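Where Does the Water Go? All About Your Bathroom Sink

I have brushed my teeth at the same sink for years, and for a long time I never wondered about it once. Water came out of the top, water went down the bottom, and I went off to find my shoes. Then one Sunday my toothpaste cap fell down the drain, and I wanted to know where it had gone!

So let's follow it.

First, the names

The part that holds the water is called the basin. The part the water comes out of is the faucet. The cupboard under the basin is the vanity (yes, the same word people use for someone who looks in the mirror too much). The hole at the bottom is the drain.

The bendy bit

If a grown-up says it's okay, open the cupboard under your sink and look at the pipe. You'll probably see that it goes down, then curves up again, then heads off into the wall. It looks like somebody bent it by mistake. They didn't! It's called a trap, and a bit of water always sits in the bottom of the curve. That little puddle works like a plug. Air from the sewer smells awful, and it can't get past the water to reach your nose.

My toothpaste cap was sitting in the trap, by the way, along with a lot of hair. Yuck.

After the trap

From there the water runs through pipes in the house and out under the street. In my town, Weltolo, it goes downhill to a treatment plant on Daly Road. I went on a tour there in December and wore two pairs of socks. The guide told us the longest pipe into the plant is 900 yards, and that the plant has 14 big round tanks, but one was being fixed, so only 13 were full. The dirt sinks, the clean-up bacteria have their dinner, and the water goes back to the river.

Try it yourself

Fill your basin with a few inches of water and drop in a tiny scrap of paper. Pull the plug and watch. Does it spin? Which way? Try it again and see if it goes the same way. Mine changed its mind all the time, which has to do with how the water was already moving when I let it go.

Then wipe up, please! I use an old washcloth and warm water, and I go around the faucet last because that's where the toothpaste spots hide.

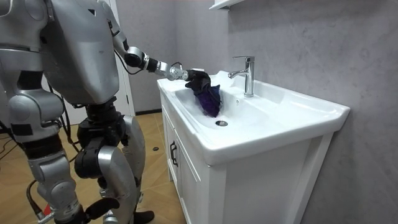
Soap is the last thing I want to tell you about, because soap and sinks go together. Water by itself is no good at grabbing grease, but soap holds on to grease with one end and water with the other, so they all slide down the drain together. It works on sinks as well as hands. A white basin like this one, with its thick round rim, gets shiny enough to show the light shining on it. A cloth bunches up nicely for the job too, like the purple one dangling into the sink near the faucet. Start up at the rim, go down the sides, and finish with a rinse. And if you drop a cap down the drain, turn off the water and go get a grown-up.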